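Handout 5: Keeping a Pocket Creature Alive (needs, meters and timers)
4/29/19

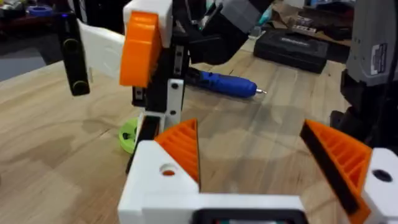 Last time we drew the state chart for a simple virtual pet: egg, baby, child, adult. Now comes my favorite part, the meters! Every handheld pet lives or dies by a few hidden numbers, and it's amazing how much personality you can get out of them.

## The basic loop

Our class pet, Mumby, has two meters, **hunger** and **mood**. Both start at 500 and can't go past 600. On each tick:

- hunger drops by 23
- mood drops by 27 if the pet is awake, and stays put if it's asleep
- any meter at zero turns on the attention icon

A meal adds to hunger, a game adds to mood and takes a little off hunger. Try it on paper first and you'll see the trade-off right away (play too much and you've got a happy, starving pet).

## Two styles of care

**Skusten** is the forgiving kind. Leave it in a drawer and it sulks, but it always comes back. **Istus** keeps count of every missed call and uses the total to pick its adult form. I love this one, as two players can raise the same egg and end up with completely different creatures!

## Terms

*Tick*: one update of all the meters.
*Care miss*: an attention call left unanswered until it times out.
*Pause*: stops the ticks. Drummond, our paper prototype, has no pause at all, so watch what that does to bedtime.

## For May

Add a third meter of your own. Write down what raises it, what lowers it, and which icon shows it. Bring your grid sketches too, the tinier the better!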